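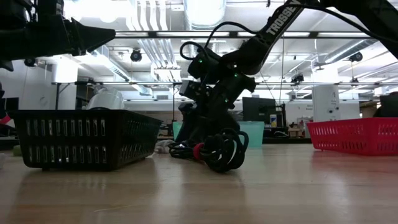
Posted in May by cablecoiler

Nindlow leader handles, after a couple of months of daily use

I bought the Nindlow leader kit with my own money (well, our group's money, but I had to argue for it, so it felt like mine) and I've now used it long enough to have opinions. Short version: I like it a lot, I'd buy it again, and the foot pedal is going in the trash.

If you've never recorded demonstrations for a robot arm, the Nindlow is a pair of small jointed handles that clamp to the edge of your table. You move a handle, the big arm moves to match. There's a finger trigger for the gripper. While you do that, your recording software saves what the arm did and what the cameras saw, and later you train something on the whole pile and hope. You get left and right handles, two table clamps, a power brick, cables that are too short, and the pedal. I paid $493 for the set during a spring sale.

Before this I did my demonstrations two other ways. One was grabbing the arm itself and dragging it through the job, which feels great for the first few tries and then your shoulder starts complaining. Also, your hands and sleeves end up in every single camera view, and the robot is never going to have your sleeves there when it runs by itself. The other was a Pilon control pad, basically a fancy game controller. I never got good at it. I could reach a thing or I could rotate the wrist, and doing both at once made me feel like I was patting my head and rubbing my stomach.

So, handles. What I've been teaching with them is putting away cable. You'd be amazed how much of my working life is black cable! I've got a black mesh basket on the left and a red one on the right, the kind with slots down the sides, and the arm has to pick up a coil from the middle of the table and put it in whichever one I've decided on. Red tape on the coil means red basket. Anything without tape goes in the black one. A person does it without thinking, and it's a pretty mean job for a gripper, with all those loose loops that slump and catch on each other and hang off the fingers at the last second.

Setup took me most of an afternoon, and I blame the instructions for a good half of that. The clamps are fine. They have rubber feet and they didn't mark our tabletop, which is a shiny light wood that shows everything. But the booklet has you plug in both handles before setting the zero pose, and then on the next page tells you to set the zero pose with only one handle plugged in. I did it the first way. My left handle thought its elbow was bent backward and the arm tried to agree with it. I got to the stop button in plenty of time, but please, do one handle at a time, with the gripper well up off the table and nothing under it.

After that it was kind of a joy. The handles are light, and there's a little bit of drag in each joint so they stay put when you let go. You can set one down to scratch your nose and the arm just waits there. The Pilon never did that for me; if my thumb twitched, off we went. I handed a handle to a visitor who had never touched a robot and they had a coil in a basket before I'd finished explaining the trigger. (It was the wrong basket. Close enough.)

The trigger is the best part. It's proportional, so half a squeeze is half closed, and with cable that matters a ton. You want to come down open, close partway so the loops gather up, wiggle a little, and then close all the way. On the pad I only had open and shut, and I'd pinch one strand and leave the rest lying there. My demonstrations with the trigger look much more like how I'd do it with my own fingers.

What you don't get is any feeling coming back the other way. There's no force feedback at this price, and I knew that going in, but it still took getting used to. If a loop snags on one of the basket slots, your hand feels nothing at all. You have to see it. I caught myself pulling a whole basket along the table more than once while happily thinking the lift was going well. I've gotten better at watching the basket instead of the gripper. There's a fancier leader from Menzies that's supposed to push back at you, and I tried one for an hour at somebody else's bench. Very nice, heavy, and my wrists were tired by the end of the hour. I'd want it for plugging in connectors. For baskets and cable I don't think I'd use it.

Delay is small. I can't feel it when I move at a sensible speed. If I whip the handle around I can see the arm trailing behind, but you shouldn't be whipping it around anyway, those demonstrations are no good. I keep my recordings slow and kind of boring on purpose.

Now the pedal. The idea is good: tap to start a recording, tap again to end it, hold to throw the last one away. Wonderful on paper, with both hands busy. In practice the pedal slides across the floor and the hold is so short that a slightly lazy tap counts as one. I lost a really lovely pickup that way, all the loops in one grab, straight up and over. I said a bad word. I've since mapped everything to keys in Hornel, which is the recording software I use, and I put the handle down and reach over to the keyboard. It costs me a second or two every time and I don't care.

Speaking of Hornel, the two get along better than I expected. It found the handles right away and named the joints correctly. The one thing you need to change is the logging setting, where by default it saves the handle position and skips what the arm really did. Those aren't the same when the arm is pushing on something or lagging. Save both. I've got one early folder where I didn't, and I can't use it for much.

Numbers, for people who like them. My first full set was 148 demonstrations, done over a week of short sessions. The policy I trained on that was so-so. It reached for the coil every time, it had clearly gotten the idea of the red tape, and then it would hover over the basket like it was waiting for somebody to give it permission. I went back and watched my recordings, and guess who hovers over the basket? Me! I'd been pausing up there to check for hanging loops before letting go. The arm had learned my nervous habit perfectly.

So I recorded more, with the check done lower down and without the stop, and threw out the worst of the hoverers. The set I'm using now is some 264 demonstrations, and the behavior is a lot smoother. It still fumbles when the coil is wound really loosely, and it doesn't like it when the coil sits too close to a basket. I haven't recorded enough of those. That's a me problem and you can't hang it on the handles.

A few odds and ends I wish the store page had mentioned:

The cables on the handles are short. I had to move my power strip, and if you want to stand back from the table you'll need extensions.

The finger loops on the triggers are sized for somebody with bigger hands than mine. I wrapped mine with a little foam and they're fine now.

The handles drift a hair after they warm up. I re-zero at lunch, and again if I've been at it for a long time in the afternoon. It takes less than a minute once you know the steps.

Shiny tables are a pain for the cameras. Not Nindlow's fault, obviously, but the handles make it so easy to record a lot in one go that I had piles of demonstrations before I noticed the ceiling lights were reflecting in the wood. I've started recording at different times of day so the thing sees more than one kind of glare.

Vary where you put the stuff. I nudge the coil, turn it over, and sometimes leave a rag lying next to it so the policy doesn't think the table is always tidy. When it only took me a few seconds to do a pickup, I got lazy about this and did a long run with the coil in nearly the same spot. Easy to do when you're having fun.

Support was friendly and slow. I wrote in about the elbow thing and got a nice reply four days later with a corrected page for the booklet, so maybe newer boxes have it already. I also asked about buying the kit without the pedal. They said no.

Who should get it? If you've got an arm already, your jobs are mostly pick-this-up-and-put-it-there, and you're still dragging the thing around by the wrist or fighting a pad, I'd say go for it. If you're doing tight assembly work where you need to feel contact, save up for something that pushes back. And if you only need a few dozen demonstrations one time, borrow a set from somebody, because the afternoon of setup won't pay you back.

Four stars out of five from me. The lost star is half pedal and half booklet. I'm planning to try folding cloth next, which I expect to be terrible at, and I'll add a note under this when I've got enough recordings to say anything useful.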